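Notebook, drawing room, September

Subject: pencil and ink on tracing paper, sheets for the Ovness boathouse

Started at half past eight. Kálmán Bodnár had left the survey prints on the plan chest with a note that the north wall is not parallel to the slip, so I cannot use last month's base drawing. I set up the long section again at 1:33, the odd scale that Borghild wants because the whole roof then fits on one sheet with her margin. I still find it a strange choice. My scale ruler does not have it, so I made a paper strip and marked the metres on it in red.

First test was the paper. We have two sorts now, the old roll and the new one from Borkora. With the 2H pencil both are good. With the ink pen the Borkora paper takes the line more slowly, and if I rest the pen at a corner there is a small dark dot. On the old roll I do not get this. I drew the same rafter end on both and pinned them beside the window. Fergal preferred the one with the dots, he says a corner should look like somebody stopped there. I do not agree but I wrote it down.

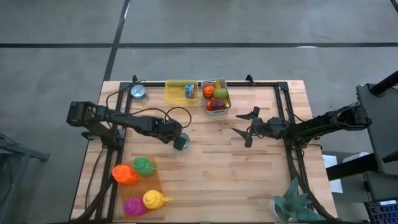

Second test was the hatching for the cut walls. Balthasar Grabner showed me how he does it, with the set square moved by a thumb's width of pressure and no measuring. His lines are more alive than mine. Mine are very even, and from two metres away the wall becomes a flat grey. I tried again with the hand free and the sheet turned 17 degrees so that the arm moves from the elbow. This was better on the short walls and worse on the long one, where the lines began to fan out near the top.

To do: ask Balthasar if he turns the sheet or turns himself.

Afternoon, shading of round things. The boathouse has the two water tanks and the stove pipe, and on the sheet from yesterday they all look like flat strips. Dénes Magyar said my fault is that I make the darkest tone at the very edge. He is right, I checked in the Vlad drawings from the archive box and the dark is always a little inside, with a thin lighter band left beside it. 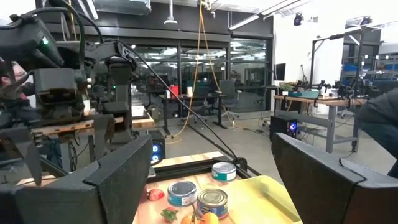 For the tanks seen from above I have a second difficulty, the tops. An ellipse drawn with the template looks correct and dead, and when there are several at different distances they must open and close by the right amount or the ground seems to bend. I practised on tins for an hour, in the manner of the three small ones with silver lids on the yellow tray, one further back and two nearer. The shiny ribbed lid is the useful one to copy. A few rings inside the outer ellipse give the depth at once, and the label below needs only one curved line, parallel to the front of the rim. I will do the same with the tank covers and leave out the bolts.

Not solved: the shadow of the pipe on the sloping roof. I constructed it twice and got two answers, 300 mm apart in real size. I think I took the wrong ridge height in one of them. Kálmán has the level book, so this must wait.

Practical things. The good eraser is finished. Flistitari can send drafting film but the smallest pack is 1,000 sheets, too much for us, unless the printmakers upstairs will share. Borghild will ask them. Please do not roll the ink sheets with the drawn side inwards, one came out with a grey mirror line across the elevation and I had to scrape it with the blade.

Tomorrow the section again, on the old roll, sheet straight, hatching before lettering.

Last updated: September, 17:33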